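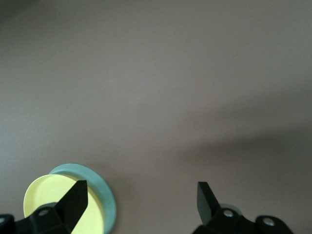 Fingers open, with the bolt heads at their base.

Print this page | E-mail this tip
Search tips: type a word, Go

Care of a small gripper on the kitchen table

1. Switch off the arm before you touch the fingers. Mine is a Jamero and it has done 2,948 grips until May.

2. Wipe both fingertips with a dry cloth, then try each bolt with the key. A quarter turn is too much - stop when you feel resistance.

3. Look over the table for small pieces before you start again. A clear bit like tape is easy to miss.
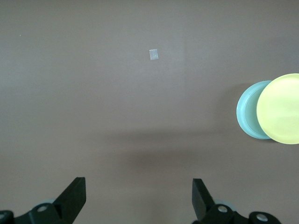
4. Close and open the fingers 16 times, slowly, and listen.

Related tips
Oil for the Lorel hinge
Keketti drawer sticks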